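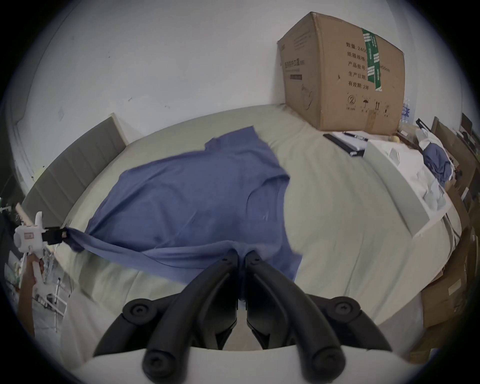 Fig. 1. The two hand-held grippers on the T-shirt task. One holds the hem, the other the left sleeve.

Progress report, Kaltance home build
To: Baudry small projects fund
Period: up to the end of February

1. What we promised for this period

In the application we wrote that we would finish two hand-held grippers, one for each hand, and start to record how a person handles clothes with them. The later goal is the same as before: a low-cost pair of arms which can prepare laundry for folding. The arms are not part of this period and no money was spent on them.

2. What was done

Both grippers are assembled and in use. The body is white and the fingers are black and curved. We changed the fingers one time. The first version was straight and it pushed the cloth away before it could close on it. With the curved version the tips meet in a narrow gap and a single fold of hem can be taken from a flat bed. This was the point where we lost the most time, and I am glad that it is behind us.

The recording place is a bed with a pale green sheet. We began at the workbench in the shared shop in Drestberg, but the bench top was too slippery and the shirt moved as a whole when one sleeve was pulled. On the sheet the shirt stays better in its place. The work at home also means that we do not have to reserve the shop, which is full most evenings.

We work now with T-shirts only. The person takes the hem with one gripper and a sleeve with the other, pulls until the cloth is tight, and then lays it down. We have 2160 recordings saved. Each of them was looked at one time by eye, and the bad ones were already removed from this number.

3. Difficulties

The sleeve twists when it is clamped near its end. A person corrects this without thinking, but in the recordings the correction is often very short and it will be hard to learn from. We try now to clamp closer to the seam.

The screws at the finger joints become loose during a long session. We tighten them after every 10 recordings. A thread glue from Sarnberg was ordered and I hope it will remove the problem, but it has not arrived at the time of writing.

The trigger handle makes the hand tired. After one hour the closing becomes slower, and one can see this in the data. For this reason the sessions are now shorter, and the number of recordings grew less quickly than in our plan.

4. Money

Spending is inside the budget. The finger material cost more than planned because of the second version, and the camera mounts cost less. We do not ask for a change between the budget lines.

5. Next period

We plan 4 steps: fix the screws, make a lighter trigger, add long-sleeved shirts, and run the first training on the recordings we have. I would like to ask the fund if the visit to the workshop can be moved to a later month, when the lighter trigger is ready to be tried by the visitors.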